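Bins for table tennis balls, lids or no lids?

Posted in: Club Rooms and Storage

nindik_89
We have 200 practice balls in a cardboard box that is falling apart. Looking at plain white plastic bins with the handle holes. Does anyone use these, or should I pay more for the Skindanlow ones with lids?

ovport_pete
No lids. We had lids for one season and they ended up under the radiator. Open bin, one per table, done.

graycarpet
Disagree. Without a lid you get dust in there, and dusty balls skid. We keep 100 in each bin and the lids go on Thursday night after the last group.

ovport_pete
Wipe the bin out once a month – it takes two minutes.

halfvolley
My issue is the handle holes. If the slot is wide enough and the bin is full to that height, small balls come out when you tip it. Fill it below the slot and you're fine. Rounded corners are good, easier to scoop from.

Orange ball and white bin:
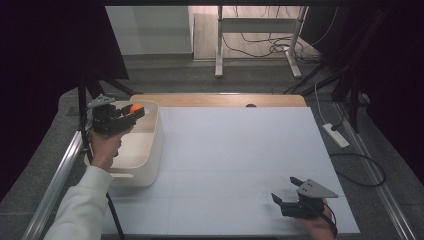
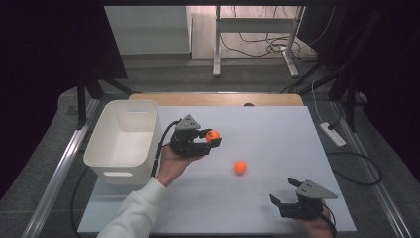
I'd also go for orange balls if the bin is white. You can see at a glance what is left in the bottom. White on white, I always miss one or two.

nindik_89
Ours are all white, so that's a point for a darker bin.

graycarpet
Or buy orange next time. I still say get the lids.

nindik_89
Going with two open bins for now. Will see how dusty they get by July.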